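CHEM 121 Intro Chemistry
Handout 5: Moles, molar mass, limiting reactant
Updated Jul 7, 2025. Replaces the June version, which had the wrong molar mass for calcium carbonate in problem 2

Bring calculator. Phones stay in bags. Periodic table is on the back of the lab sheet, same one you get on the test.

1. The mole

Counting unit, like a dozen. 1 mol = 6.022 x 10^23 particles. Atoms, molecules, formula units, whatever the question names. Read the question for which one!!

1 mol C atoms = 12.01 g
1 mol H2O = 18.02 g
1 mol NaCl = 58.44 g (formula units, not molecules, it's ionic)

To get molar mass: add up the atomic masses from the table, times the subscripts. Subscript outside parentheses multiplies everything inside. Ca(OH)2 has two O and two H. People lose points here every term.

Keep two decimals on atomic masses. Round at the end only.

2. Grams to moles and back

moles = grams / molar mass
grams = moles x molar mass

Write the units on every line and cross them out. If grams don't cancel you flipped the fraction.

Worked: how many moles in 88 g of CO2?
molar mass CO2 = 12.01 + 2(16.00) = 44.01 g/mol
88 g / 44.01 g/mol = 2.0 mol

Worked: 200 g of CaCO3?
40.08 + 12.01 + 3(16.00) = 100.09 g/mol
200 g / 100.09 g/mol = 2.00 mol (take the 200 as three sig figs, I should of written the decimal point)

Particles: moles x 6.022 x 10^23. So the CO2 one is 1.2 x 10^24 molecules. If your answer for number of molecules comes out less than 1, stop and look again.
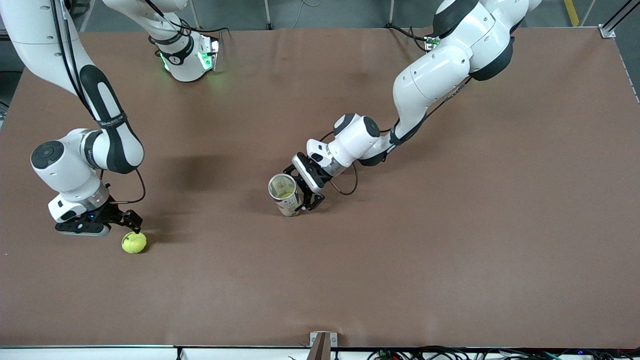 Oakley section asked whether you can skip moles and go straight from grams of one thing to grams of another, seeing as the equation is already balanced. No. Coefficients are a ratio of moles. Two grams of H2 does not go with one gram of O2. Always through moles, even if you do it all on one long line.

3. Using the balanced equation

Steps, same every time:
balance
grams to moles of what you have
mole ratio (coefficients)
moles to grams of what you want

2 H2 + O2 -> 2 H2O
Start with 5.00 g H2, plenty of O2.
5.00 / 2.02 = 2.48 mol H2
ratio 2:2, so 2.48 mol H2O
2.48 x 18.02 = 44.7 g H2O

Check: mass of water is bigger than mass of hydrogen, fine, the oxygen came along too. 39.7 g of it or so. Mass is conserved, moles are not (3 mol of gas on the left, 2 mol water on the right).

4. Limiting reactant

Runs out first, sets how much product you can make. NOT always the one with fewer grams. Not always fewer moles either, depends on coefficients.

Quick method: moles of each divided by its own coefficient. Smallest number is limiting. Then use the real moles of that one for the rest of the problem, not the divided number.

N2 + 3 H2 -> 2 NH3
have 2.0 mol N2, 4.5 mol H2
N2: 2.0 / 1 = 2.0
H2: 4.5 / 3 = 1.5 <- limiting
NH3: 4.5 x (2/3) = 3.0 mol
N2 used 1.5, left over 0.5 mol 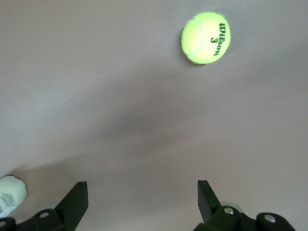
Leftover question is nearly always part b, so find amount used first and then subtract. Amount used is not the answer to "how much remains".

5. Percent yield

actual / theoretical x 100

Theoretical comes from section 4, actual comes from the balance in lab. Both in grams or both in moles, dont mix. Over 100 usually means the product was still wet or has junk in it. Report it anyway and say so in the write up.

Practice (turn in 1 to 3)

1. Molar mass of Mg(NO3)2, Al2(SO4)3.
2. Moles in 121 g of CaCO3. Formula units in the same sample.
3. 2 Mg + O2 -> 2 MgO. 6.0 g Mg with 6.0 g O2. Which is limiting, grams MgO, grams left over of the other one.
4. Same reaction, lab group got 8.8 g MgO. Percent yeild?

Answers to 4 only: theoretical 9.9 g, so 89%. Hamness section has the quiz first, same material, diffrent numbers.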